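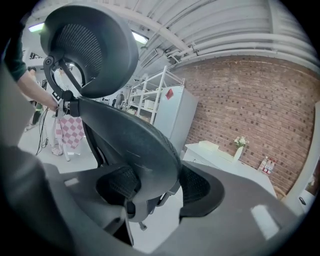 The Chair Page: a day at Brelladow

I love a good office chair, and last month I finally got to spend a whole day among them! Brelladow is the shared workshop where a few of us meet to take tired seats apart, put them back together and argue over lumbar support. There were 30 chairs on the list for the day, all second-hand, and I had a favourite before the kettle had boiled. My notes on the gallery are below. Click any thumbnail for the full size.

1. Black mesh chair with headrest
What a shape! The back sweeps down in one long curve, and the headrest is a neat oval of dark mesh in a thick black rim. I could look at that adjustment bracket all afternoon - pivot knobs, screws, everything out where you can get at it. The plastic shell has a few pale scratches, and I'd leave every one of them alone.

Getting a headrest right
Sit back properly first, then set the height, then the tilt. Most people do it the other way round (I did for years) and end up with a stiff neck. Nip the knobs up by hand and try it for a day before you decide.

Cleaning mesh
Soft brush, lukewarm water, a drop of washing-up liquid. Don't soak it. Five minutes a side is plenty, and it makes a huge difference to the colour.

Still to come: the Gavis stool with the wobbly foot ring, and a pair of Tawfik armchairs I've been after since August. I paid 59 pounds for the two and I'm thrilled with them - more when the new castors turn up.

Page updated 9/10/25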